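Actualidad > Logística > Entrevistas

Ekua Akpalu: «La tela es lo que más nos ha costado»

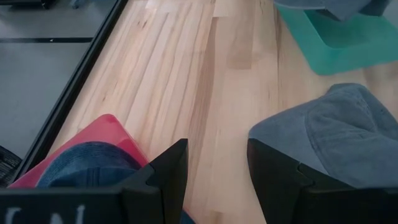

Según Kobina Sarpong, clasificar gorras a mano es un trabajo que se aprende en una mañana y que cansa en dos. Lleva el almacén de devoluciones de Birnen y fue de los primeros en probar Gredura, el kit de pinza y cámara de muñeca que Grustolov alquila a talleres pequeños.

Ekua Akpalu dirige el producto desde el principio. Nos recibe a las nueve de la mañana y va directa a los límites del sistema. «Una caja rígida se agarra igual siempre. Una gorra puede estar de lado, aplastada o colgando del borde de una bandeja, y la pinza tiene que decidir por dónde entrar», explica. La visera es el punto de agarre preferido; la copa se deja para cuando no queda otra opción.

El kit se vende por 2000 euros o se alquila por 400 al mes, con el programa incluido. No trae brazo -- el cliente pone el suyo -- y esa es la queja más repetida. Akpalu la acepta: «Si no tienes brazo, las cuentas cambian bastante. Lo decimos en la primera llamada».

En Birnen la puesta en marcha ocupó alrededor de 36 horas, repartidas en varias tardes. Sarpong habría agradecido un manual más claro en la parte de calibrado. «Las bandejas de colores las reconoció pronto. Con las prendas oscuras tuvimos que cambiar las luces», cuenta.

La próxima versión, prevista para octubre, traerá dedos intercambiables. Akpalu no quiere hablar todavía de calcetines ni de guantes.

Contacto | © Acheampong Publicaciones | Volver arriba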